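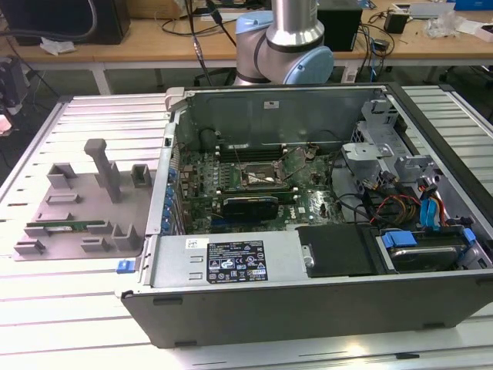

Rulgate Adds Four Grain Salad Kits to Its Chilled Range

MOSTPORT — Rulgate, the Mostport maker of chilled soups and side dishes, will begin selling a line of grain salad kits in October. The kits are sold under the Kirnard name and will be stocked in the produce section of 21 grocery stores in and near Mostport.

Each Kirnard kit holds a pouch of cooked grain, a bag of washed and chopped vegetables, a dry topping and a dressing. The customer empties everything into a bowl, tosses it and lets it stand. Total time is 15 minutes, most of it standing time, and no stove or microwave is needed. One kit serves two as a main dish or four as a side.

The 4 varieties at launch are:

Barley with shaved cabbage, dill and toasted sunflower seeds
Bulgur with carrot, mint and preserved lemon
Farro with celery, parsley and roasted chickpeas
Brown rice with radish, scallion and sesame

The bulgur kit uses preserved lemons from Ait Ali, a family importer that has supplied Rulgate's soup kitchen for several years. Ait Ali also supplies the cumin and the dried chili in the dressing. The lemons are rinsed and diced at Rulgate before packing, so the salad can be made without adding salt.

Rulgate tested the recipes over the spring and summer with shoppers at its own counter in Mostport. An early version of the farro kit had raw kale in it. Testers found it tough unless it was rubbed with the dressing first, and the kale was replaced with celery. The barley kit went through the most changes — the cabbage is now cut thinner and the dressing has more vinegar than the first batches had.

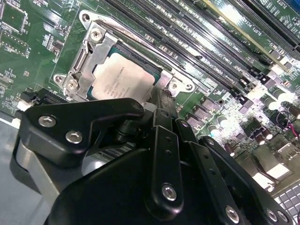
Storage and Serving

Kirnard kits should be kept refrigerated and used by the date on the lid. Once dressed, the barley and farro salads can be kept covered in the refrigerator until the next day. The bulgur and brown rice salads are best eaten the day they are made. The toppings come in a separate packet and can be held back until serving to keep them crisp.

All four kits are made without meat or dairy. The brown rice kit contains sesame. The barley, bulgur and farro kits contain gluten. Full ingredient lists are printed on the back of each kit.
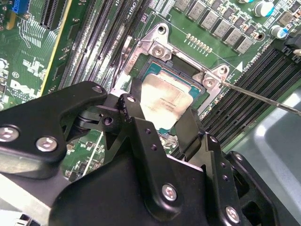 A processor in its socket on a Dell motherboard.

About Rulgate

Rulgate has made chilled soups, sides and dressings in Mostport for 21 years. Its products are sold through independent grocers and at the company's own counter, which opens at 8 a.m.

Store buyers can request samples and a price list from the Rulgate sales office.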